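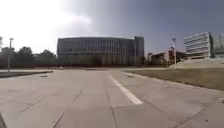

Outdoor Navigation Lab, Part 2: Line Following on the Plaza

Course handout. Instructor: Signe Vik

In Part 1 you ran the line follower indoors on black tape. In this part you move the same code to the concrete plaza and follow the white painted line. Most of the code carries over. The thresholding step does not, and that is where you should expect to spend your time.

Before the session

Pull the latest version of the Pullo package and check that it builds. Charge both batteries overnight. Each team needs one driver, who holds the stop switch at all times, and one person at the laptop. If your team has a third member, that person walks beside the robot and keeps pedestrians clear.

What is different outdoors

The line is solid but worn. The paint has gone gray in places and the edges are soft, so the contrast against pale concrete is much lower than tape on a lab floor. A fixed brightness threshold that works in sun will usually fail when a cloud comes over. Use the adaptive threshold from lecture 4 and log the value it picks.

The slabs have dark joints running both ways, and a few cracks that wander. An edge detector will find all of them. Filter by width first, then by brightness. The joints are narrow and dark and the line is wide and light, so the two tests together should remove most false matches.

Crop the sky out before you compute any image statistics. It can be nearly white on one side and slate gray on the other, and it will pull your averages off. Also mask the bottom-left corner, where a dark curved edge shows up in the camera view. Teams that skip the mask tend to get a steady pull in the steering output.

Procedure

1. Place the robot on the line and record a still log without driving.
2. Tune the threshold on that log at the laptop.
3. Drive the line at low speed. Do 3 runs.
4. Repeat after the light has changed, with the same settings.
5. If the robot loses the line, let it stop. Do not steer it back by hand during a logged run.

Stay on the pavement. The pale curb along the lawn is the limit of the test area.

What to turn in

One plot of lateral error per run, your mask and threshold settings, and a short paragraph on the worst run. Keep each log under 3000 image frames or the Vastora upload page will reject it. The lab is graded out of 5 points, and a failed run that is explained well can still get full credit.

Reading for next time: the notes on ground plane projection, sections 3 and 4.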